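De : Norbert Kubíček
À : liste Petits rangements
Objet : Re: Bac transparent ou caisse fermée pour la dînette ?

Bonjour à tous,

Murdo Moncrieff a écrit :
> Nous avons à la ludothèque une caisse opaque avec couvercle, où toute
> la dînette est mélangée. Les enfants la renversent pour trouver une
> cuillère. Angus Chisholm me propose d'acheter des bacs transparents,
> mais j'ai peur que ça fasse désordre sur les étagères. Quelqu'un a
> essayé ? Et faut-il mettre les casseroles avec les petites pièces,
> ou à part ?

Je réponds un peu longuement, je m'excuse d'avance pour mon français.

Chez nous, nous avons passé aux bacs transparents en novembre, et je ne reviendrais pas en arrière. L'enfant voit la couleur qu'il cherche et il va directement au bon bac. Même une petite pièce jaune se remarque à travers la paroi, ou par le dessus, si le bac n'est pas trop rempli. 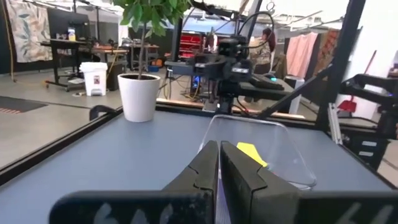

Pour le désordre visuel, Murdo, je comprends votre crainte. Ma solution est de laisser les bacs ouverts et bas pour les petites choses, et de garder un seul grand bac pour les ustensiles. J'ai mesuré le mien : 30 cm de hauteur, et les enfants de trois ans y arrivent encore avec le bras. La caisse d'avant, une Lamont, faisait 63 cm de long et on ne la soulevait qu'à deux.

Sur la deuxième question, je mets les casseroles à part. Le manche est le problème principal. Une casserole de jouet avec un manche long et plat prend toute la largeur du bac, et ensuite rien ne se pose bien dessus. Je préfère donc commencer par ce qui est grand, et seulement après je place les pots et les mesurettes autour.

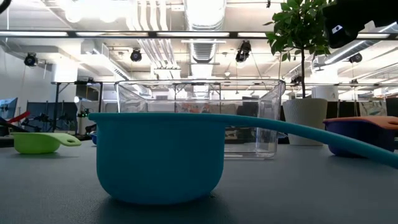
Pour les mesurettes, un trou au bout du manche est très commode : on peut les accrocher à un crochet et elles ne finissent pas au fond. Les couvercles, je les laisse sur leurs pots. Donnie Jardine les range séparément, dans une boîte Tristen, mais chez lui les enfants sont plus grands et ils ont la patience de chercher le bon.

Encore une chose sur le lavage. Le plastique transparent montre vite les traces de doigts, c'est vrai. Je passe un chiffon humide le soir, vers la fermeture, et pour les rayures je n'ai pas de remède. Si quelqu'un connaît un produit qui ne laisse pas de voile, je suis preneur – le Vuker que j'ai essayé rend la surface collante.

Je pose aussi toujours une plante sur la table de tri. Ce n'est pas du rangement, mais on travaille mieux à côté de quelques feuilles vertes.

Murdo, si vous voulez essayer avant d'acheter, je peux vous prêter deux bacs jusqu'à la fin du mois. Ils n'ont pas de couvercle. Dites-moi seulement si Ruairi Shearer passe toujours par Gedley avec la camionnette, je les lui donnerais le matin, avant dix heures.

Bien cordialement,
Norbert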